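Jordale open day, quick notes before I forget it all

Wed 22 October. Got the early bus, missed the welcome talk anyway. Coffee gone by the time I found the canteen. Typical.

So, Jordale. Old seed warehouse out past Birkum, now a shared building for people who sort, store and pack produce. 367 visitors signed in by lunch according to the sheet at the door, and it felt like it. Parking a mess. Go by bus.

Ground floor first. Cold rooms, three doors, only one open to us. Squash on racks, onions in nets, smell of wet cardboard. The woman showing us round was Felicja Krajewska, fast talker, very good on storage. Tomatoes out of the fridge, peppers in, don't wash anything till you're going to use it. I knew the first bit, not the rest. Been washing mine the minute I get home for years.

Then the Stergiou stand, crates and liners. Skipped most of it. They had a price list, 507 for a pallet of the folding ones, too rich for our little co-op. Nice hinges though. Took a leaflet, left it on the bus.

Upstairs is the sorting floor. Long corridor, gray floors, everybody's shoes squeaking. Liked this part best. Reds in one tub, yellows in another, see-through sides so you can check the bottom layer without tipping it all out. We use deep buckets at home and the bottom third is always mush by Friday. Going to bring this up at the next meeting.

Also liked the butcher-block tops. Warm looking, all those strips in different browns. I asked about oiling them and got two different answers from two different people, so who knows. Mine at home is dry as a cracker and needs doing anyhow.

Lunch was soup from the Tritcombe bakery van, lentil, good bread, line far too long. Some 800 rolls baked for the day, the guy said. Believe it. Ate standing up next to teh bike rack.

Afternoon talk on bruising, hot room, half the slides unreadable from the back. One useful thing: put the heavy ones down first and stop dropping stuff in from a height. Sounds obvious. Watch anyone unload a car and tell me it's obvious.

Didn't get to the composting yard, it closed early. Next open day is July, no date up yet. Will go again, will eat before I go. Oh and bring a sweater for the cold rooms, the one they lend you has been on a lot of poeple.

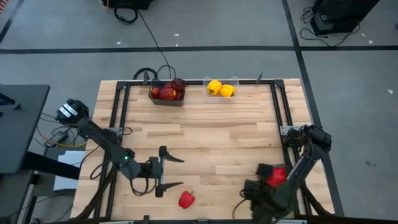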